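Publicado en agosto
Por el grupo Tillwood, Taller de Proyectos

Sacar la compra de la bolsa - memoria de nuestro proyecto

Cuando elegimos el tema, medio curso se rio un poco de nosotros. ¿Un proyecto entero sobre vaciar una bolsa de plástico? Pues sí, y nos dio para 344 fichas y muchas tardes en la mesa del taller (la de color crema, que al final ya era casi nuestra). Queríamos saber qué hace que una bolsa se vacíe bien o se convierta en un lío, y empezamos por lo más corriente que hay: bolsas blancas, de esas finas que se arrugan con mirarlas, con paquetes de aperitivos dentro.

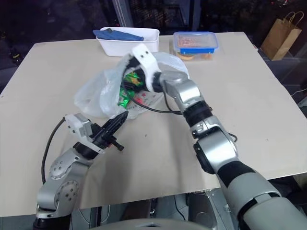
Lo primero que aprendimos fue a pelearnos con las asas. Si se quedan amontonadas a un lado, la boca se cierra sola y acabas tirando de la bolsa entera en vez del paquete. Probamos 6 maneras de dejarla sobre la mesa y nos quedamos con 2: tumbada con la boca bien abierta, o de pie y con las asas dobladas hacia fuera. La segunda queda preciosa durante un segundo y luego se desploma, pero oye, con latas funciona de maravilla.

Después vino el contenido. Los paquetes brillantes de patatas fritas fueron nuestros favoritos y también los más pesados de analizar, porque llevan aire, crujen, resbalan y cambian de forma según por dónde los agarres. En las fichas apuntamos si se cogían por el borde o por el centro - al principio nos olvidábamos siempre y hubo que repetir unas cuantas, ¡qué rabia! El sabor daba igual para el estudio, aunque los de carne a la brasa desaparecían misteriosamente antes de la merienda.

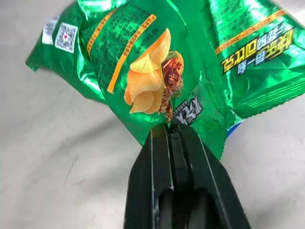
Desde el grupo Pummont nos preguntaron, en la revisión, si no habría sido más sencillo volcar la bolsa y ya está. Les contestamos que lo habíamos pensado, claro, pero con patatas fritas volcar significa migas, y las migas eran lo que queríamos evitar. También nos pidieron probar con bolsas de tela, y eso lo dejamos apuntado para el segundo trimestre, junto con los botes de cristal.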